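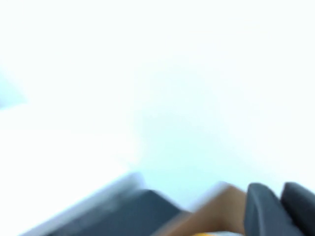
White, shading to a cooler pale blue.

Short codes belong on the box, descriptions belong in the list

Most small stockrooms label their boxes with words. A box of cable ties says CABLE TIES, and for the first few months the method works as well as any other. My position is that it should be dropped much earlier than it usually is. Past a fairly low number of containers, a box should carry a short code and nothing else, and everything that can be said about its contents should be kept in an index.

The number I would put on it is 30. Below that, a person can scan every label in the room in less time than it takes to open a spreadsheet, and an index is overhead. Above it, scanning starts to fail, and it fails in a way that is hard to notice. People find what they want on most attempts. On the remaining attempts they conclude that the item is out of stock and order more.

I reached this view while reorganizing the spares room of a repair shop in Bondon that services pumps and small compressors. The room held 54 boxes on open shelving. Eleven had the word MISC somewhere on them. Three said SEALS, in different handwriting, and one of those held hose barbs. The seals it once contained had been used up, the box had been refilled with whatever arrived next, and the marker ink had stayed where it was.

A descriptive label is a record of the contents written on an object that outlives the contents. To keep it true, someone has to edit it each time the contents change, and editing permanent marker on corrugated board means crossing out. After two edits the face of the box is hard to read. After three, people stop editing. A code avoids this problem by making no claim about what is inside. It identifies the box, and the box does not change identity when the seals run out.

The usual objection is that a code tells a stranger nothing. I accept this, and I think the cost is smaller than it appears. A stranger in a stockroom is already relying on help of some kind, either from a person or from a list. If the list is printed and hung by the door, the lookup takes seconds. Wai-kit Hsu, who ran the spares room before me, disagreed. His argument was that a list by the door is one more thing to go out of date, and that a wrong list misleads people about every box at once, whereas a wrong label misleads them about one. It is a fair argument. I would answer that a list is cheap to correct, and that a list with one error in it is still right about the rest.

There is a second objection that I take more seriously. Codes invite structure, and structure invites overdesign. Clallenix, the distributor that supplied most of our fittings, issued bin labels with a fourteen-character string encoding the site, aisle, bay, shelf, supplier and part family. Its warehouse in Bultutura may have needed that. We copied the scheme for one season, and it was a mistake. Pickers read the last three characters and ignored the others, so two bins that differed only in the fifth character were exchanged repeatedly. A code should be as long as the number of containers demands. One letter and one digit give more than 200 combinations, even after the letters that are easily confused with digits are removed. A third character will carry most rooms past 1000.
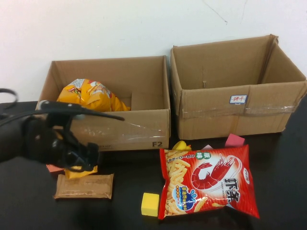 Placement of the code receives less attention than its format, and it deserves more. A label on the lid disappears when the lid is removed or when a second box is stacked above it. A label on the end panel works only if the box is always shelved end out. The front face is the correct location, and within the front face I prefer a corner, used consistently across the whole room, so that the eye can run along a shelf at one height. F2 in black print near the lower right corner, on an open box standing against a wall, can be read without touching anything. Clear packing tape across the same face is acceptable provided that it does not run over the characters, as its glossy surface can catch light. Plain brown corrugated board gives adequate contrast with black, and a white sticker adds little except an edge that can peel.

The meaning of the letter also needs a decision. The temptation is to make it a mnemonic, with F for fittings and S for seals. I advise against this for the same reason that I advise against words. A mnemonic is a description shortened to one character, and it goes stale in the same way. The letter should refer to something that stays put, such as a shelf. F2 is then the second position on shelf F, whatever it contains this October, and a box found on a workbench can be returned by someone who has no idea what it is for. Empty positions should keep their codes. Renumbering to close gaps saves nothing and invalidates every note anyone has written down.

One exception is worth stating. Anything hazardous, sharp or temperature-sensitive must carry that information in words on the container, because the person who needs the warning may never consult the index. This is a statement about handling, and it should be written separately from the code, on a different part of the box.

Tan, the stock program we used for the index, is adequate, and so is a sheet of paper. The software has little bearing on the outcome. What matters is a single rule on updates: the index is changed at the time the box is changed, by the person who changed it. We tried a weekly update on Wednesday afternoons and abandoned it. By Wednesday, the person holding the clipboard was reconstructing events from memory, and the errors clustered in exactly the boxes that were used most.

I would start with the boxes marked MISC. They have the least to lose, and listing their contents usually takes one morning. The remaining boxes can be recoded as they come down from the shelf, with the old wording struck through — one line is enough — and the new code printed in its corner.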